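夹爪评测里的98%，我劝你先别信

每隔一阵，就有人把一张夹爪对比表转给我看。表做得都很漂亮：左边一列型号，右边一列成功率，最好的那个永远在98%上下晃，最差的也有九十出头。转的人通常附一句话：“看来可以定了。”

我的看法是，定不了。至少凭这种表定不了。

先说测试物。七月我翻过Stunby公开的一份评测报告，三款夹爪，每款抓100次，抓的是什么呢？硬质方块、圆柱、一只杯子，全部摆在灰色哑光台面上，彼此隔开一个手掌的距离。拿这样的条件去比夹爪，等于让几个司机在空停车场里绕圈，再宣布谁的车技好。分数当然都高，差别也当然都小，小到换一个操作的人，名次就可能倒过来。报告没有写是谁操作的，也没有写失败的那几次是怎么失败的。滑落、夹歪、根本没够到，在表里统统记成一个0。

再说手持夹爪。这两年流行让人拿着夹爪去做动作、录数据，回头再教给机械臂。厂商的说法是“所采即所用”。我对这句话一直有保留。人手拿着夹爪的时候，手腕会自己找角度，会顺势压一下、蹭一下，软的东西靠这些小动作才夹得起来。换成固定在臂末端的同一副夹爪，这些本事有多少能留下，很少有人认真报过数字。

Batbridge那边的做法我稍微服气一点。他们不搭台面，直接拿到住人的房间里试，条纹布、海绵、袜子、带包装的小零食，什么难缠放什么。蓝色指垫的手持夹爪，两把一起用。 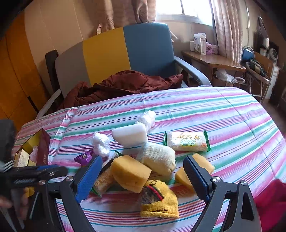
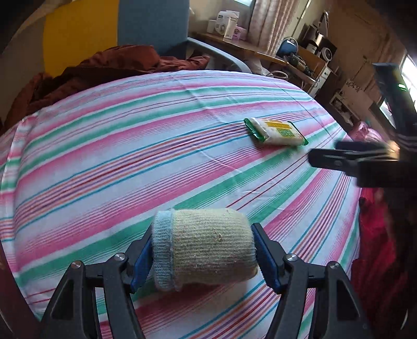
软物是真正能把夹爪分出高下的东西。海绵好夹，闭合就行，但它会骗人：夹得太深也算成功，位置偏了也算成功。针织物麻烦得多，指尖先碰到的往往只是一层，提起来以后下面那一截还拖着。零食包装最讨厌，两头的封边又薄又滑，中间鼓着，夹中间怕压碎，夹封边又容易脱。一副夹爪如果只在海绵上好看，我不会买；在这三类东西上都只有中等成绩，但失败的方式稳定、可以预料，我反而愿意往下谈。

可惜Batbridge的结论也写得太急。每类物品试了50次，就敢给指垫纹理排座次，说有纹理的“明显优于”光面的。可他们换指垫的时候连连杆也换了，两个变量一起动，这“明显”是谁的功劳？问过去，回复说连杆影响不大。影响不大也请测一下。只换指垫，其余不动，大约30分钟的活，不至于抽不出时间。

相机的问题也一样。装在夹爪上的广角镜头视野大，这是好处，代价是边角变形得厉害，直的条纹拍出来是弯的，画面四角还发暗。Rahman的控制软件号称自带校正，我试用过一段时间，校正后的中心区域确实干净，可夹爪指尖贴近物体的那一刻，恰好是最需要看清的时候，物体又常常被指垫自己挡掉一半。这件事和校正算法没有关系，是安装位置决定的。评测表里从来没有“遮挡”这一栏。

有人会反驳：选型总得有个依据，数字再粗糙也比拍脑袋强。这话我只同意一半。粗糙的数字如果标明了粗糙在哪里，是有用的；把小数点后一位都印出来，却不说测试物是什么、谁在操作、失败怎么算，它比拍脑袋更坏。拍脑袋的人起码知道自己在拍脑袋，开会时还留着几分心虚。

Brikemar去年换过一批夹爪，理由就是某张表上高出两个点。新夹爪上线后，指垫磨损得比旧的快，备件又要单独订货，停机的时间把那两个点吃得干干净净。指垫能撑多少次、换一副要拧几颗螺丝、换完要不要重新标定，这些问题在采购会上没有一个人提，表上没有，大家就当它不存在。

所以下次再有人把对比表发给我，我会先要三样东西：失败那几次的录像，测试物品的完整清单，还有磨过以后的指垫照片。给得出来，我们再谈那个98%。给不出来，我就继续用手头这副旧的，它夹袜子也不怎么样，但它在哪儿会掉，我心里有数。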